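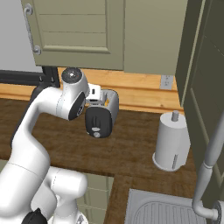
The number on the first slide was 4,000. That is how many practice runs the team at Plurnine had put their arm through in a simulated kitchen, and it was the first thing I asked about, having heard plenty of big numbers from robotics people before. What counts as a run?

"An attempt from start to finish, or until the clock runs out," said the engineer who leads the toaster work. "If the arm wanders off and never touches anything, that's still a run. We don't throw those away."

Good, I said, and how many of them wandered off? She laughed and said they would get to that.

We spoke on a Monday afternoon in the firm's office in Estness, two of them on one side of the table and me on the other. The second engineer looks after the simulator, which they call Itine. The method they are pushing is simple enough to explain over a cup of tea. You take a task, you rebuild the same kitchen over and over with small differences, and you let the arm's control program learn from the lot. The weight of an object might change a little, or how slippery it is, or where the viewpoint sits. The claim is that a program trained on enough slightly wrong kitchens will cope with a real one.

I have read that claim in a good many papers. What I wanted to know was how they would find out if it were false.

"You hold things back," the simulator engineer said. "There are layouts the program doesn't see in training. We score it on those and nothing else."

But those layouts come out of the same software, with the same idea of what a toaster weighs and how a counter pushes back. He agreed. "Yes. If Itine is wrong about friction, it's wrong in the test kitchens too. The score won't tell you."

So what does the score tell you?

"That it hasn't just memorised one counter."

I wrote that down, as it was a good deal more modest than the slide.
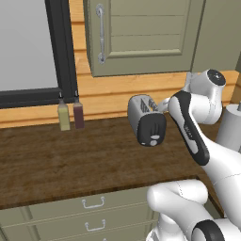 Contact is where most of my doubts sit. Moving an arm through empty air is well understood and simulators do it nicely. Once the gripper meets something, the software has to decide how two hard surfaces behave, many times a second, and it takes shortcuts. Objects can slide too easily or stick when they shouldn't. A learning program is very good at finding those shortcuts and living off them.

The lead engineer did not argue. For a while, she said, their best-scoring program had been leaning on a fault in the way edges were handled. "It looked brilliant. It was pushing in a way no real arm could have pushed. We had a lovely graph and it meant nothing."

How did they catch it? By watching the replays, she said, one after another. The score had gone up and everyone was pleased, and it took somebody sitting through an afternoon of footage to see why. They now compare every new version against what they call the Schumacher check, a fixed script with no learning in it at all, which moves the arm along a set path. If the script suddenly improves as well, the kitchen has changed and the program hasn't.

I like that check. I would like it more if it appeared in the write-up, where it gets 2 sentences and no figures. They said a longer version was coming, and I have heard that before too.

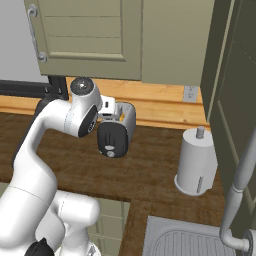
Back to the runs that wandered off. Of the 4,000, around 3,000 ended without the task being done. The lead engineer gave me that figure without any fuss, and pointed out that most of the failures came early in training, which is what you would expect. Fine, but then the headline number is mostly a count of failure, and a reader skimming the slide would take it for something else. "We could word it better," the simulator engineer said. His colleague thought the wording was all right.

Then the question I had come with. How often has it been tried on a real toaster, on a real counter?

There was a pause. "4 times," she said.

And?

"Too few to say. I'd be cross if anyone quoted a success rate from that."

I asked whether she would tell me the result if I promised not to work out a percentage. She said no. They plan to go back to the hardware in January, with the pass mark written down beforehand, and I have asked to see the mark before they start.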